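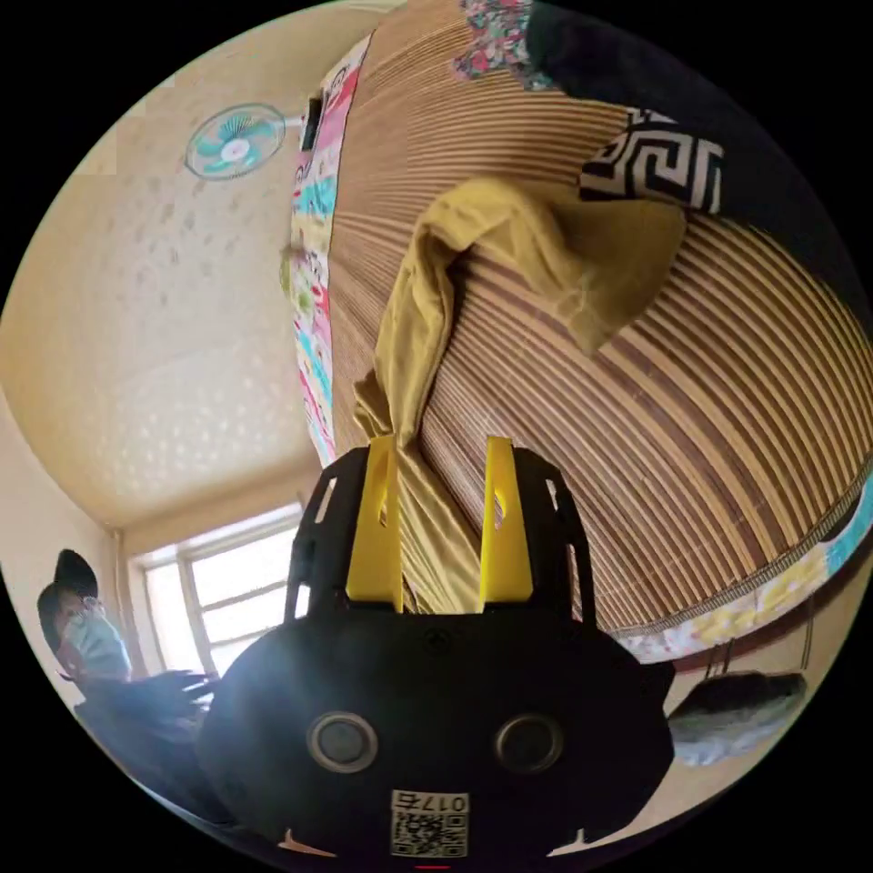
**Bedroom > Summer Bedding > Slatted Bed Mats**

## Uvar Striped Bed Mat

I'll admit I bought my first one of these for myself, on a sticky night when the fan had given up, and I've stocked them in the Amville shop ever since! The slats are thin and run in tan, brown and cream, so it goes with pretty much whatever you already have on the bed. Mine sits right over a patterned quilt with pink and turquoise in it (loud, I know) and the stripes calm the whole thing down nicely.

It's 90 cm wide, which suits a single bed and leaves a bit of quilt showing along the sides. I keep a Greek key pillow on top and a mustard cloth for my legs when it cools off toward morning – I love that yellow against the brown stripes.

**Care:** Wipe with a damp cloth, dry it flat, and please don't fold it across the slats. Roll it! My customer Faisal Orakzai stores his standing up behind the wardrobe and it still lies flat.

**Size:** 90 cm wide
**Item no.:** 173
**Returns:** 7 days, unused

Pillow, cloth and quilt aren't included. I do carry Pininon pillow covers, though, so drop me a line if you want one sent in the same parcel. The next batch of mats comes in February.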